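Home | Projects | Progress Reports | Kit Reviews | Contact

Cerneton kit trial: where we are so far
May 2024, by Catalina Pereyra

Hi Takeshi, and hi to everybody else at Rahimi who signs off on the money. You asked for a plain update on the Eltano starter kit before we spend the second half of the grant, so I'm writing it the way I'd tell it over coffee.

The kit comes in two parts, the arm with its gripper and the simulator package, which they call Rident. We've had the software running for 11 weeks. The arm took longer than promised to get here (customs, then a missing power lead, then customs again for the power lead!) and I only bolted it down last week. So nearly all of what follows is about Rident.

Setup was easier than I feared. I had the demo task going on the first afternoon on my old desktop, and the install guide only lied to me once, over a graphics driver. The scene editor is a bit clunky and it forgets your window layout every time you close it, but you get used to that. The part I really like is the wrist view, which you can record with every run and play back at any speed. Half of my debugging has been scrubbing through those.

We started with picking up one block from a plain table. The first batch was 100 runs with the block dropped in at random spots, and the gripper got it in 90 of them. Most of the misses were near the far corners, where the arm is stretched out and comes in crooked. I've sent a note to Eltano support and got a friendly answer the next day, with a settings file I haven't tried yet. 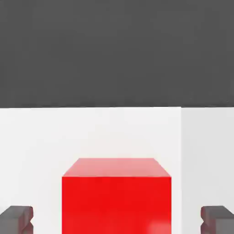

Rident wrist view, single block task, gripper open and lined up with the red cube.

Next I'm adding a second block and some clutter, and then I'll move the same task over to the real arm. I'd like to have that working by July. Lighting worries me more than anything, as the simulated table is so clean and our bench has a window right over it.

On money, we're under budget by the price of a camera mount, which I'd like to spend on a camera mount. The license covers 9 seats and we use two, so please ask Eltano about a smaller plan before it renews. I'd keep the kit either way.

Comments

tfujimoto: Thanks Catalina, very readable. Go ahead with the mount. I'll ask about the seats.

benchrat: Same trouble with far corners on ours. Moving the base closer to the table helped a lot.

Catalina P.: @benchrat ooh, how much closer? I've got a little room to play with before I hit the wall.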